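Category: Household Robotics | Domestic Tasks

Print this page | E-mail this article

Laundry folding by machine

Laundry folding is one of the household chores most often tried with robots, and one of the slowest to be automated. Washing and drying have been done by machine for decades. Sorting, folding and putting away are still done mostly by hand.

Why cloth is difficult

A cup or a box keeps its shape when it is picked up. Cloth does not. A shirt dropped on a bed can land in any number of ways, and its corners may be hidden under other layers. Dark fabric adds to the problem, as folds and edges show up poorly to a camera. Patterned bedding underneath can also confuse software that looks for the outline of a garment.

Many systems learn from people who do the chore with handheld grippers. Two-fingered tools are common, and a piece of clothing is usually held at one point while a second gripper takes hold elsewhere. 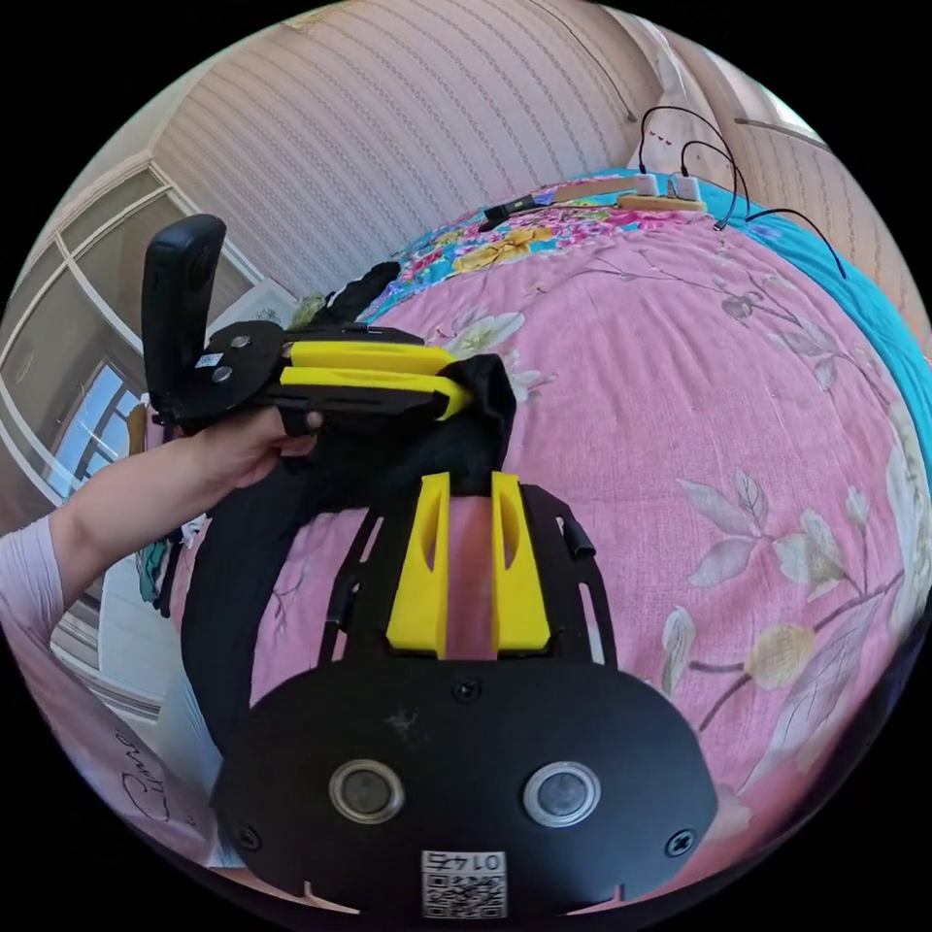
Current state

The Pultholm folding trial used 564 garments and 20 types of clothing. Towels and T-shirts gave the best results. Socks, fitted sheets and anything inside out were often left for a person to finish. Marloes Jacobs, who ran the trial, wrote that a machine took around 300 seconds over a long-sleeved shirt.

Shop-floor folding machines are faster, but a worker has to feed in each item flat.

See also: Bed making; Grippers; Ironing

Last updated: September 19, 2025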